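Clorkby Fabric Dye: Frequently Asked Questions

Which fabrics take the dye?
Cotton, linen, viscose and silk. Polyester does not take it. Blends dye lighter in proportion to their synthetic content.

How much do I need?
One packet colors 18 ounces of dry fabric. Weigh the item before wetting it.
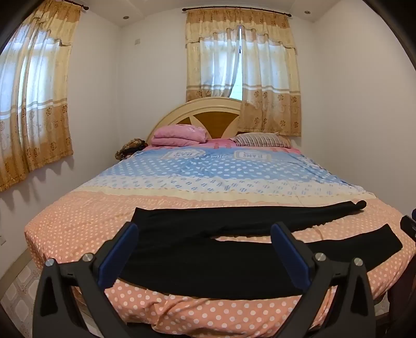
Salt is not included. Use plain table salt - iodized is acceptable.

Can I restore faded black?
Yes, if the fiber is suitable. Expect two rounds on heavily faded items. Stitching is often polyester and keeps its old color. 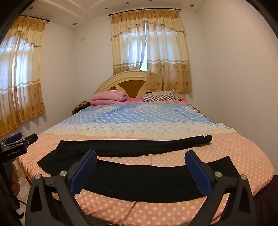
Milagros Lumbao

What is the shelf life?
Dry powder keeps for years if sealed. Mixed dye should be used the same day.

Can I dye in a front loader?
Yes. Run an empty hot cycle afterward.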